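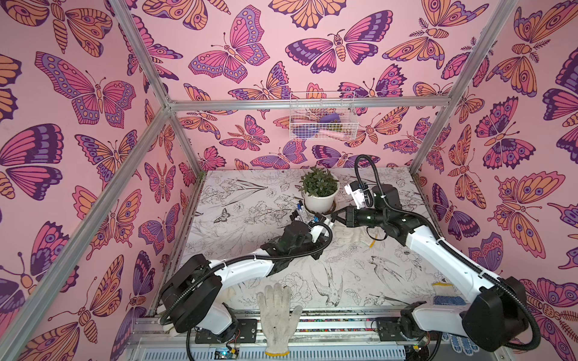 시연 데이터가 뭔가요?
사람이 로봇을 직접 움직여서 작업을 끝까지 해낸 기록을 말해요. 관절 각도, 그리퍼가 열리고 닫힌 정도, 카메라 영상이 같은 시간축에 나란히 저장되고, 학습 모델은 그걸 보면서 "이런 상황에서는 이렇게 움직이는구나" 하고 배웁니다. 저희는 기록 하나를 '에피소드'라고 불러요.

한 작업에 에피소드가 몇 개 필요한가요?
Kumov 프로젝트에서는 작업당 200개를 기준으로 잡습니다. 80개가 모이면 일단 한 번 학습을 돌려 봐요. 이때 나오는 결과는 아직 엉성하지만, 어디가 부족한지 금방 보여서 저희가 제일 좋아하는 단계예요!

양팔 작업은 한 팔 작업과 많이 다른가요?
꽤 다릅니다. 두 그리퍼가 가까이 붙는 구간이 특히 어려워요. 검은 몸통에 파란 뚜껑이 달린 마커 묶음을 왼팔이 잡고, 오른팔 그리퍼가 그쪽을 향해 거의 맞닿을 만큼 다가가 있는 순간이 딱 그런 구간이죠. 조작하시는 분은 여기서 속도를 늦추되 완전히 멈추지는 말아 주세요. 멈춘 구간이 길면 모델도 멈추는 법을 배워 버리거든요.

벽과 테이블에 왜 그렇게 무늬가 많아요?
배경을 바꿔 가며 모으기 때문이에요. 분홍 바탕의 나비 벽지, 꽃과 새가 그려진 흰 상판 같은 조합을 Dotberg 팀의 Aishwarya Varghese 님이 골라 주십니다. 민무늬 배경에서만 배운 모델은 다른 방에 가면 헤매기 쉬워요. 배경 조합은 작업마다 4가지를 씁니다.

화분이나 장갑, 연필은 작업에 쓰는 물건인가요?
마커 작업에서는 주변 물건으로 취급합니다. 에피소드 사이에 위치를 조금씩 바꿔 주시면 되고, 팔이 지나가는 길을 완전히 막지만 않으면 괜찮아요. 무엇을 옮겼는지는 메모 칸에 적어 주세요.

실패한 에피소드는 지워야 하나요?
지우지 마세요! '실패' 표시만 달아 주시면 됩니다. 물건을 떨어뜨렸다가 다시 집는 장면은 복구 동작을 가르칠 때 정말 귀한 자료예요. 다만 카메라 영상이 끊긴 기록은 쓸 수 없으니 따로 빼 주세요.

손목 카메라에서는 뭘 확인해야 하나요?
첫 에피소드를 저장하기 전에 그리퍼 끝이 화면에 들어오는지, 초점이 맞는지 봐 주세요. 같은 작업에서 3번 연속으로 영상이 어긋나면 녹화를 멈추고 Ayana Yilma 님께 알려 주시면 됩니다.

모은 데이터는 어디로 가나요?
먼저 Grallard 저장소에 올라가고, 검수가 끝나면 Adugna 학습 세트에 들어갑니다. 다음 묶음은 12월에 추가할 예정이에요. 새로 해 보고 싶은 작업이 있다면 저장소의 제안 게시판에 남겨 주세요. 뚜껑 닫기도, 천 접기도 다 거기서 나온 아이디어랍니다.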